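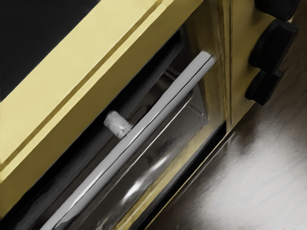
The yellow toaster oven from the Lulloto kitchen pack, rendered close in on the door handle and knobs.

Lulloto Kitchen Pack: Your Questions

What do I get when I buy the kitchen pack?
You get 26 appliances and fixtures, ready to drop into your simulator, plus 136 practice tasks built on top of them. The toaster oven is the one most people write to us about (we're rather fond of it too!), so a lot of the answers on this page lean on it.

Does the oven door really open?
It does! The door is hinged and you pull it by the long bar handle, same as you would at home. You can set how stiff the hinge is, and I'd suggest starting on the loose side while your arm is still learning and tightening things up as you go.

And the knobs?
All of them turn, and each one reports its angle back to you. They sit close together on the panel, so if your gripper is a wide one you may find it bumping a neighbor. Try coming in straight at the face of the knob first, and write to us if you're still stuck.

Can I change the color?
Of course. Mustard yellow is what it ships in, but the body, the handle, the knobs and the counter each have their own material, and there are 24 finishes in the folder to play with. Telma Quezada made most of those and she's always happy to hear requests.

Why does my arm keep missing the handle?
Nine times out of ten it's the reflections on the glass. Train with the lighting shuffle switched on, and give it a good long run before you decide it isn't helping. Valter Esteves wrote up his own settings in the Plevska guide, which comes with your download.

How much is it, and can I share it with my lab?
The pack is $188 for a single lab, and everybody in that lab may use it, students included. If you bought the older April release you can have this one free, just send us your order number.

Who do I write to if something breaks?
Joanne Kershaw looks after the support mailbox. Please tell her which simulator you're on and attach your log.

Page last updated Sep 19, 2018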